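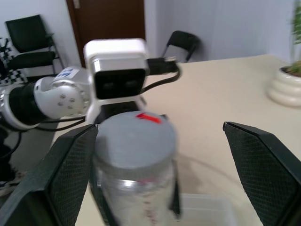 Notes from the Fista players' club meeting, 6 Jul 2025

Me (Petro Kushnir) on the keyboard again, so blame me for the spelling. Matvii was chairing. Also there: Sylvain Hervieu, Kyrylo Sydorenko and Rostyslav Karpenko, who had to leave before the last item to catch his bus back to Bresham.

Last meeting's notes

Read and okayed, with one fix. I'd written that Kyrylo finished level 336 without using a hammer. He used one. He wants that on the record, and so now it is!

The spring update

We spent way too long on this, and I loved every minute. The May update changed how the frozen gems melt (two matches next to them now, it used to be one) and Sylvain thinks it ruined the Rolland levels. Matvii thinks it saved them. I'm somewhere in the middle — I like having to plan ahead, but I've burned through so many lives on the lighthouse board that I dream about it. Rostyslav pointed out that you can still set off a rainbow gem from the corner and melt the whole bottom row, and Sylvain went quiet and tried it right there on his phone. It worked, and he's still mad.

We agreed to send one feedback message from the whole club. Sylvain writes it, Matvii takes out the rude parts.

Team tournament

We came in 29th out of 100 teams, our best finish yet (woo!). Kyrylo did most of the heavy lifting during the last weekend, and I'd like to say thank you again, because I played maybe an hour and then had company over.

For the next one, the plan is:
- Save your boosters for the last day. I mean it, Rostyslav.
- Everybody plays the daily board, even if you only get one star.
- Ask for lives in the team chat, and please send some back when others ask.

Sylvain asked if we should drop teammates who haven't logged in for a while. There was some back and forth. Kyrylo said people get busy and he'd feel bad coming back to find himself kicked out, and I'm with him on that. We voted four to one to send them a friendly message first and talk about it again next time.

Kakico

Matvii has been trying Kakico, the new one with the bakery map, and wants to know if the club should start a team there too. It's free, there's an ad after every few levels, and the music is very, very cheerful. He says the combos are bigger and the levels are shorter, so it's good for waiting rooms. Kyrylo downloaded it while we were talking and got stuck on the tutorial. No decision yet. Those of us who feel like it will play until the next meeting and report back.

Tips page

My job, and I'm behind. I have roughly half of the Rolland boards written up, and I still need a good way to do the one with the two waterfalls. If you've beaten it, send me your opening moves, please! Sylvain offered to check the older tips against the new melting rule.

Anything else

Matvii would like quieter phones during meetings, meaning sound effects off. Agreed by everyone still in the room, me included, a little sheepishly.

Kyrylo is chairing next time, and I'll post the date in the team chat once Sylvain knows his work hours.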